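Skurura presenter stays on after autocue failure

Viewers of the breakfast show Skurura got two minutes of unscripted television this month when the autocue went down just after the eight o'clock headlines. Presenter Sandrine Lacroix was partway through an introduction to a cooking segment when the words in front of her stopped moving.
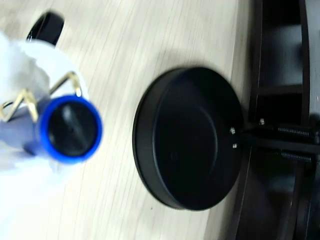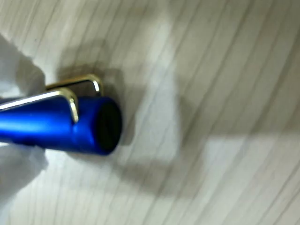
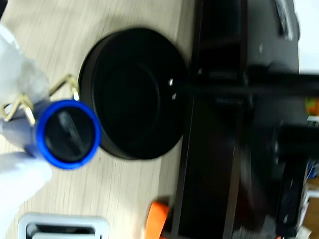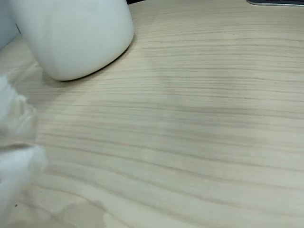 Réka Major wrote in before the show had even finished to say she hadn't laughed so much at breakfast in years, and that she hoped the producers would switch the thing off more often. Her message was read out on air just before nine, and Lacroix thanked her but said she would like it back by tomorrow.

For those who missed it, the order of events was this. Lacroix got as far as "and now we turn to" and stopped. She looked at her co-host, Mathis Ferrand, who had his mouth full of toast from the previous item and could only point at the kitchen. She then introduced the guest chef by the name of the chef who had been booked for the day after, corrected herself, and got the name of the dish wrong as well. The guest, Narayanan Nair, took it in good spirits and answered to the other man's name for the rest of the segment.

Nair was there to make a lentil soup. He had been promised six minutes and ended up with four, so the soup went to the table without the fried onions. He has since put the full recipe on his own page, onions included.

The clip was posted by the show's own account during the weather and had been shared some 3,000 times by lunch. Most of the comments were kind. Several people asked where Lacroix's green jacket came from, and the wardrobe department has confirmed it is from Guillot and is no longer in stores.

Lacroix talked about the incident on the Brusport evening radio program later the same day. She said she had been presenting live for long enough to have lost an autocue before, but never with a co-host who couldn't speak. She also said her mother had phoned during the commercial break to tell her she looked pale. Ferrand, who joined by phone, said he would not be eating on set again, then admitted he had already agreed to judge a pastry contest on the show in November.

The series producer, Ginette Moulin, said a power supply had failed and a spare had been fitted before the next hour. Printed scripts are normally kept on the desk for this sort of thing. On the morning in question they had been moved to make room for the toast. They have gone back to their usual place - under the desk, on Lacroix's side.

It has been a busy season for Skurura. The show moved from its old studio to the new building in Fesulville over the summer, and the first weeks there brought a few complaints about the sound, mostly from viewers who could hear footsteps during the interviews. A carpet has been put down. The sofa from the old studio was kept after a viewer vote, although it has been reupholstered and two people have written to say they preferred the old color.

Ferrand will be away for the first part of next month to record a travel series. Lacroix will present alone for the first few shows, with guest hosts filling in after that. Moulin would not say who they are, but she did say that Nair had been asked back, this time for the whole hour. He is expected to make the soup again and then something with pears.

The studio audience for the holiday special is limited to 30 seats. Requests should be sent by postcard to the usual address, one card per household, with a daytime phone number. Names will be drawn on air by Lacroix. Anyone who applied last year and didn't get a seat needs to apply again, as the old cards were not kept in the move.

Shares 41 | Comments 12

Contact the newsletter desk | Copyright Skurura Viewers' Newsletter | Back to top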